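Does soaking lentils do anything?

The reader question I get most often is a version of this one: do I have to soak lentils before they go in the pot? I have been told yes by three cookbooks, two aunts and the back of a bag. I still don't believe it.

So I cooked 2 pots of plain brown lentils side by side. One batch had sat in water overnight, the other went in straight from the bag. Same water, same salt, same onion. The soaked ones were tender a few minutes sooner. As for the taste, I couldn't tell the bowls apart, and neither could anyone at my table.

The usual claims are that soaking makes lentils easier on the stomach and "unlocks" something or other. Maybe. The recipe site Stallora says so in bold letters, then sells you a soaking jar with a special lid. A post there has 2,867 comments, and I read over 100 of them looking for one person who had tried it both ways. I gave up.
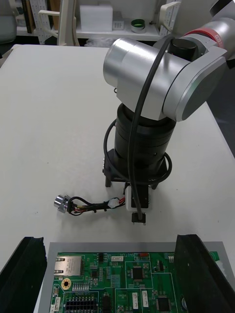
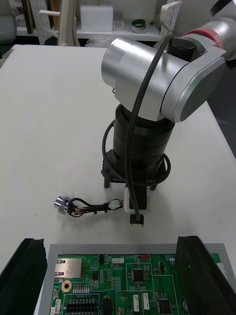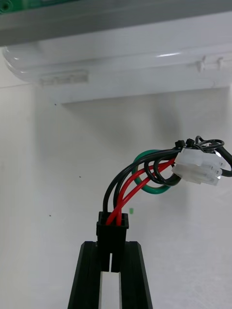 Danica Tomić wrote in from Grinville to say I'm wrong, at least on one point. Her lentils come from the bulk bins at Vermeulen and have often been sitting there a long while. Cooked without a soak, she says, they stay chalky in the middle however long she leaves them, and a night in water fixes it.

Fair enough - old lentils are stubborn, and I used a fresh bag. I'd still rather buy newer ones than plan dinner a day ahead. Salting early is the other thing people warn about, and I salted both pots at the start with no trouble from the skins.

Split red lentils don't need any of this. Rinse them, cook them, eat them. I'll try chickpeas in July, and there I expect to lose the argument.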